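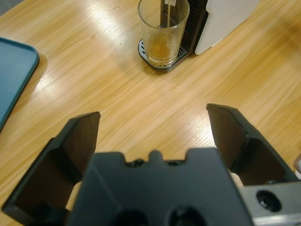 About Us

Skiltosden is a small cinema with 63 seats, a very good popcorn machine and a screen that's bigger than you'd expect when you come in off the street. We show old films, new films, films from places you may not have seen a film from before, and every July we run a festival of short films made by people who live within a bike ride of the front door. If you like sitting in the dark with strangers and talking about it afterwards, you're our kind of person!

How we started

Rizal Latuheru and Hakim Tambunan met in a film studies course and spent most of it arguing about musicals. Rizal loved them. Hakim thought he didn't, until Rizal made him sit through a double bill on a borrowed projector in a friend's garage, with a bedsheet pegged to the roller door and a heater that clicked through all the quiet bits. A dozen neighbours wandered in during the second feature. The next month they asked when the next one was on.

The garage nights went on for two summers, and then the friend wanted the garage back for his car, fair enough. We moved to a scout hall, then to the upstairs room of a pub (great room, terrible ceiling fan, you could see its shadow going round through every film we showed there). When the old Gruline furniture showroom came up for lease, we walked in, looked at the back wall, and Hakim started pacing out rows of seats before the agent had finished telling us about the parking.

The name comes from the garage days. Rizal's first projector was stencilled with a string of letters from whatever school or hall had owned it before, half of them rubbed away, and "Skiltosden" was our best guess at what was left. We've never found out what it meant. If you know, please tell us at the box office and we'll shout you a choc top.

The building

People who grew up around here will remember Gruline for sofas. The foyer is where the dining settings used to be, and the auditorium takes up the old bedding department. We kept the big front windows and the terrazzo floor, and we painted over the rest. The seats came out of a country theatre that was being refurbished, and they're properly comfortable, with the original numbers on the armrests. Those numbers run up to 121, so please don't be alarmed if your ticket says seat 102 and you can see with your own eyes that we're not that large. It's in the fourth row, on the aisle, and it's a beauty.

The café at the front is called Tjoa. It's open an hour before the first session and stays open until the last one has gone in, and you don't need a film ticket to have a coffee there. The kitchen does toasties, soup in the colder months, a coconut and palm sugar cake that sells out most nights, and proper pots of tea you can carry into the cinema on a little tray. Just keep the lid on, especially during anything with a jump scare.

What we show

We change the program every fortnight. There's usually one recent release we've fallen for, a handful of older films, and a family session on weekend mornings with the lights left a bit higher and the sound a bit lower so kids can wriggle and ask questions. We also screen a lot of documentaries, partly because Hakim chooses half the program and would show nothing else if we let him.

Some of our regular strands:

Second Chances. Films that flopped the first time round and deserve another look. You vote on the way out by dropping a ticket stub in one of two jars. Hits and misses both get talked about for weeks.

Uder. Our late session, for the strange, the loud and the slightly unhinged. Expect creature features, lost science fiction, and once a four-hour opera film that sold out and got a standing ovation (from the people who were still awake, and there were plenty).

Bring Your Nan. Classics in the early afternoon, with scones from Tjoa at interval. You don't need to bring an actual nan. Plenty of people come on their own and end up at a shared table afterwards.

Singalongs. Rizal won in the end. Words on the screen, costumes welcome, and no one minds if you can't hold a tune.

The July shorts

Our shorts festival is open to anyone, any age, with anything they've made that runs under 15 minutes. We've shown films shot on phones, films drawn on paper, a stop-motion western starring pegs, and a lovely portrait of a lawn bowls club that had half the audience in tears. Every filmmaker gets their name up on the front board and a seat for a friend. There's no entry fee and no first prize. We like it that way, and the party in the foyer is better for it.

Who you'll meet

Rizal looks after the projection box and most of the repairs, and still introduces nearly every musical himself. Hakim does the program notes, which are free on the counter and often longer than they need to be. Our front of house crew are mostly students and film tragics, so ask them what's good this fortnight. They'll give you a straight answer, even when it isn't the film you've bought a ticket to!

Coming to see us

The doors open an hour before the first session. There's a ramp on the left side of the entrance, two wheelchair spaces in the back row, and captioned sessions marked on the program. Street parking is free in the evening, and there are bike racks beside the front windows. Tickets are available at the box office or through the program page, and members get a discount on everything except the cake.

Page last updated April 4, 2021.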